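Gripper trial FAQ - soft goods on a hard floor

Last edited 8th October by Saron Gidey. Ask in the thread if it's not covered, I add things as they come up.

What are you comparing?
Two sets of fingers on the same arm, same wrist camera. The Rikico long fingers and the Trereck short ones. Controller is the Sillik box for both. Only the fingers change, plus the offset in the config.

Why cloth?
Because that's what the Worku people want moved. Towels, tops, whatever ends up in a laundry pile. Boxes and bottles we did in January, results are on the old page.

How many picks per finger set?
200 each. Split over single items on the floor and items in a basket. A pick counts if the item leaves the surface and is still held after 5 seconds. Two items at once is a fail, even if it looks great.

What does the wrist camera have to deal with?
Mostly one color filling half the view. Cloth up close has no nice corners, and when the wrist is tilted the whole thing is sideways for the labelers. We don't rotate the images before training, tried it, made no difference that I could measure. 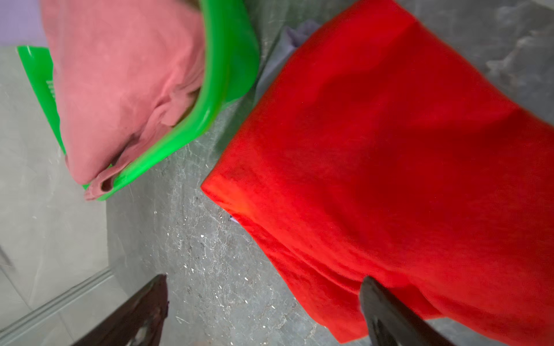
Exposure is locked before each batch. If you leave it on auto the bright fabrics pull everything down and the dark fingers vanish into the floor. Lock it with the arm parked high, not with the cloth right under it.

Can I swap fingers without recalibrating?
No. Tip offset is different and you will hit the floor. Run the touch-off, then save the profile under a new name. Please don't overwrite "default" again.

What force setting?
Start at 64 on the Sillik scale. Thin knits are OK lower. Going higher doesn't help much with slipping, it mostly drags the fabric and stresses the mount.

Do the long fingers beat the short ones?
On the floor, no. On the basket, yes so far. The short ones make the palm bump the rim before the tips get deep enough. Numbers go up when both sets are done, not before, so stop asking :)

How do you set up the basket?
Don't fold anything and don't tuck it in. Items get dropped in from above and stay how they land, that's the whole point. Against a wall is the harder case for the planner, so run it there as well as out in the open. Slotted sides like on the green one are worth a second look too - a tip can find a slot when the arm comes in low, so keep the approach steep. Cloth hanging over the rim is fair game, grab it there if the planner wants to.
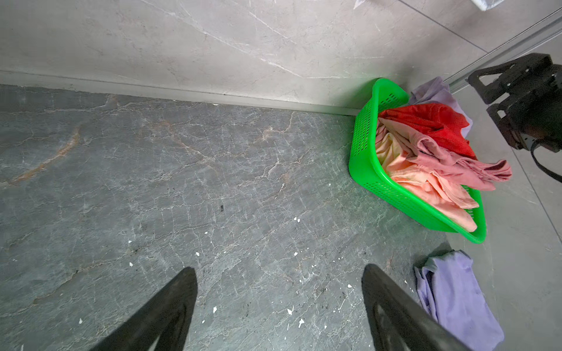

Reset rules are the same for every batch. Anything that ends up on the floor stays there until the batch is over, unless the arm can't reach it. In the last setup there was a lavender cloth lying by the right finger and a second bit of lavender back behind the basket, and for the log those are separate entries, "floor" and "behind". Don't write "purple thing" for both, I can't sort that later.

Does floor pattern matter?
More than I expected. Veined stone gives the depth filter fake edges. White flecks get picked up as tiny objects too, so set minimum blob area to 3000 or it'll go pinching at specks. Sweep first if you can.

What about flat cloth, no pile?
Hardest one for both sets. Nothing to close on. What works best is going for a fold or a wrinkle and pushing down a little as the fingers close, so the fabric bunches between the tips. Aiming for the middle of a smooth area is a waste of a pick. Planner still does it sometimes, log it as "no feature".
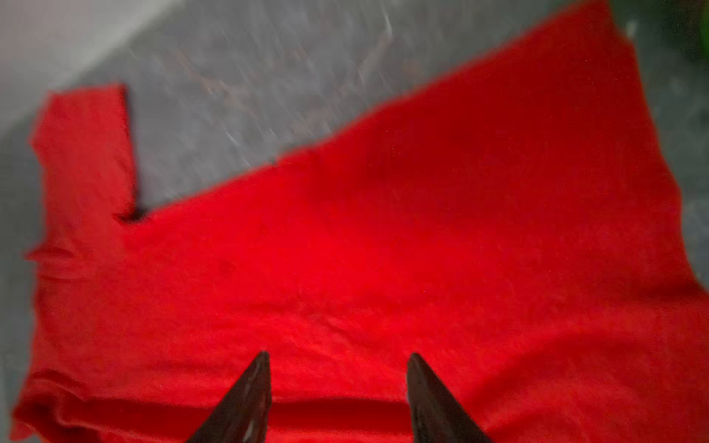 Wrist view, both fingertips low over the red fabric.

The frames are blurry, is the camera broken?
Probably not. Frames saved while the wrist is moving will smear. Keep them, tag them "motion", the detector needs to see some. If it's blurry with the arm parked then check the lens, lint gets on it.

Can we run two arms at once?
You can, they share the controller clock. Set the keep-out zones first. I wouldn't do it on your first day.

Where do logs go?
Shared drive, one folder per finger set. Finger name first, then batch number. No spaces in the name, the import script chokes on them and I havent fixed it yet.

Who do I tell if a pad tears?
Me, Saron. Spares are in the drawer under the controller. Write down the pick number it hapened on before you change it.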